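From: Shoshana Pruitt
To: Brimitz Home Repair list
Date: Thursday, July 10, 2025
Subject: Re: [brimitz] wallpaper seams lifting in a rental

Halvard Fagerlund wrote:

> I have a room with patterned paper on three walls. The seams
> have started to lift near the ceiling, and in one corner the
> paper has pulled clear of the wall. The landlord says I can fix
> it myself or leave it. Do I need to take the strips down? I have
> half a roll left over and it looks like a different dye lot.

No, leave the strips up. Lifted seams are the easy part. Get a tube of seam adhesive (not the powder paste, which is too thin for this) and a small artist's brush. Dampen the back of the loose edge with a sponge, wait a few minutes until it bends without cracking, then brush the adhesive on the wall side only. Press it flat with a seam roller. If you roll hard on a raised print you will crush it, so use a folded cloth on those.

Wipe off the extra right away. Dried adhesive leaves a shiny line on matte paper and it shows most on pale grounds.

Corners are different. Paper that was wrapped around an inside corner in one piece nearly always pulls away when the wall moves. Slit it down the corner with a new blade, glue both sides, and let one edge overlap the other by a hair. With dark bands on a gray ground, like the paper below, keep the slit exactly in the corner so the pattern doesn't jump.
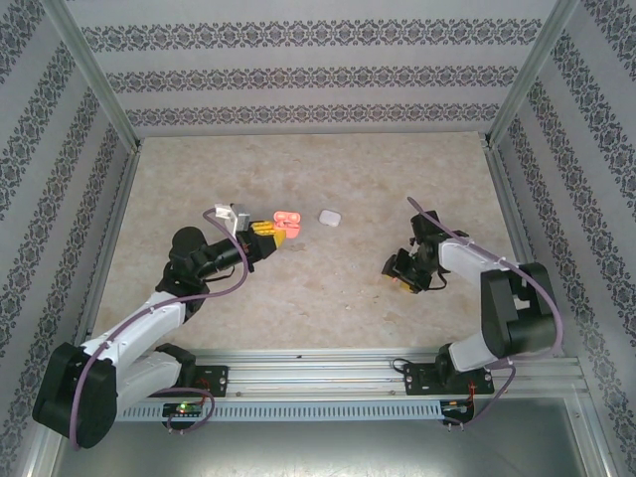 Merja Saarela wrote back to me off list on the same point and said I could pass it on: she would not slit anything until the heating season. Her paper came loose every November and went flat again by spring, and she thinks half of what people glue down in summer was going to settle without help. She also says to check for a damp patch first, which I should have put at the top.

I agree about the damp. Tape a square of plastic to the wall and leave it for two days. If there is water on the wall side of it, no adhesive is going to hold and the landlord needs to hear about it.

On the dye lot: don't use the leftover roll in the middle of a wall. Even a slight difference shows from across the room. Save it for behind a door or a radiator.

Cleaning is the other thing people get wrong. A dry sponge first, top to bottom. For marks on the table or counter under the wall, do those last, after the dust has come down, and use plain soap and water. Old stains on a pale mottled top may be in the finish and won't lift.
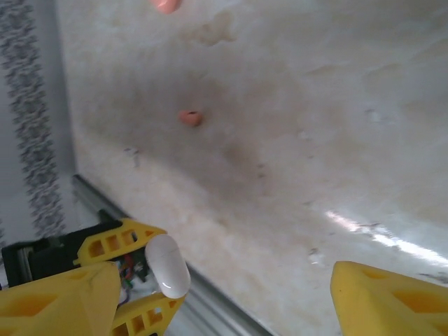
As for cost, the adhesive and the roller together should come in under what you would pay for one new roll. I have used the same tube for 2 rooms and there is plenty left. Keep the cap clean or it glues itself shut.

If the paper tears while you are bending it back, stop and let it dry before you try again.

Shoshana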